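September 17, 2019
Starero van, rear pack, second fit

Pack is back in. Annelies and I had it on the lift table by nine and bolted up before lunch, much quicker than in May when we fought the rear crossmember all day. The new brackets from Curnport line up with the frame holes on the left side. On the right, the front hole is still a hair forward. Opened it with the round file, painted the bare edge, left it to dry while we did the other side.

Weight with lid and brackets on: 539 kg. Ginevra's sheet had it lower but she left out the coolant plate. Sheet corrected, old one crossed out and kept in the folder.

Bolts are all to 70 Nm, marked with yellow paint pen. Rear left bolt felt gritty going in. Took it out, chased the thread, new bolt, fine after that. Old one is in the scrap tin.
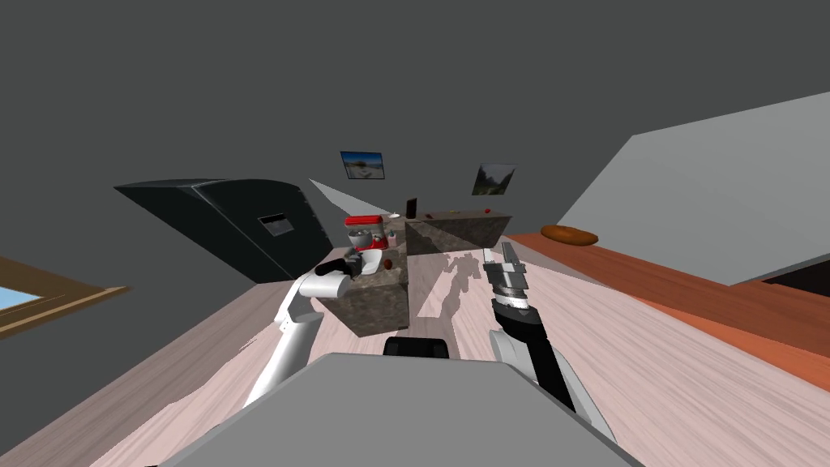 Simulated room, left gripper at the near corner of the countertop.

High-voltage side. Service plug stayed out until everything was torqued and Akinyi had signed the lockout card. Insulation test on the main cables was good at both ends. The orange conduit rubs on the brake line clip just behind the passenger door – put a split sleeve over it for now, but the clip wants moving. Sveva thinks we can turn it around and use the same hole. I would sooner drill a new one 300 mm further back, where there is flat metal and no bend in the line. Not decided.

The main cable as supplied by Stosidum is 1120 mm between lugs. It reaches, with no slack to spare at full droop. We jacked the rear until the wheels hung and watched it, and it didn't pull, but I don't like it. Ask for a longer one before the next van. Same lugs, same boot.

Cooling. Filled from the front bottle, pump on the bench supply, bled at the high point over the axle. It took three goes to stop gurgling. There was a weep at the pack outlet – the spring clamp was sitting on the bead. Moved it back behind the bead and wiped dry. Put a clean sheet of cardboard under it to check in the morning.

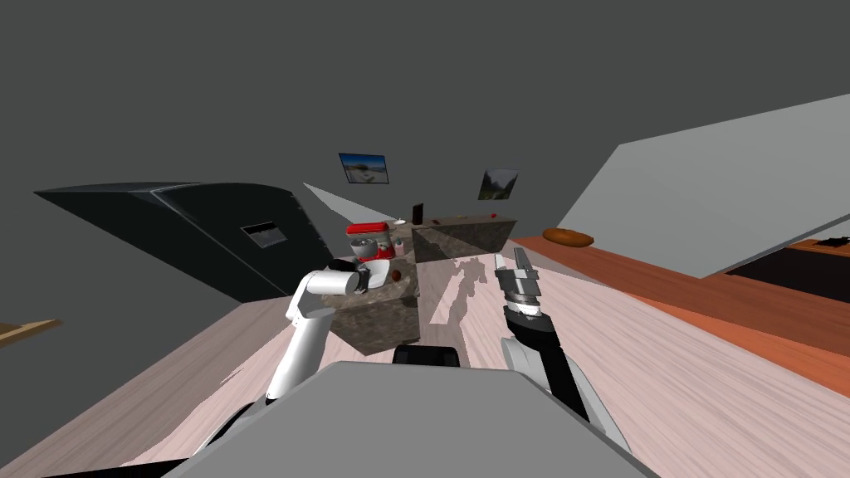
First power-up after lunch. Contactors closed on the second try. On the first try the controller threw a precharge timeout and opened again, no drama. Ornella read the log and the bus voltage was climbing the way it should, only slowly. She lengthened the timeout a little and it has closed every time since. I am not happy leaving it there. Either the resistor is the wrong value or the DC converter is drawing during precharge when it ought to be asleep. Will pull the converter enable wire tomorrow and time it again with the old setting.

All modules report. Module four temperature reads higher than its neighbors with the van cold, so suspect the sensor or its plug. It did this on the bench too (see Were logger file, same folder). Not a reason to drop the pack again, but note it for the handover.

No driving today. Wheels turned forward and reverse on stands, brakes off and on, nothing rubbing.

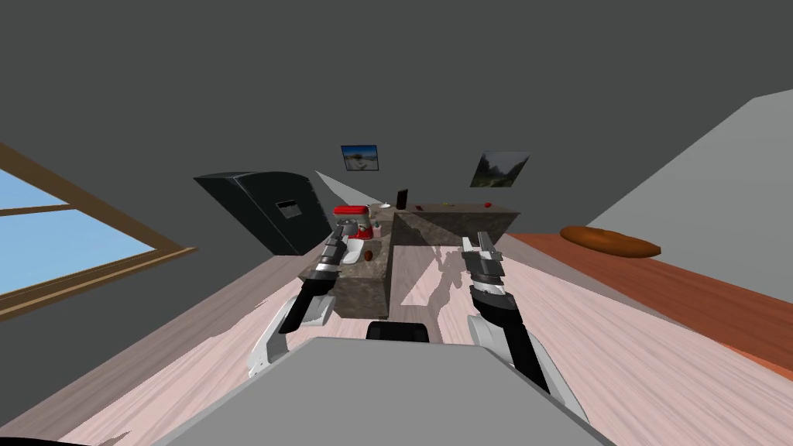
Both grippers open, kitchen island between them.

To do:
Check cardboard under pack outlet
Converter enable wire, repeat precharge
Brake line clip, Sveva and I to agree on a spot
Email Stosidum about the cable
Swap module four sensor plug with module five and see if the reading follows
Return the torque wrench to Annelies, it is hers and not the shop one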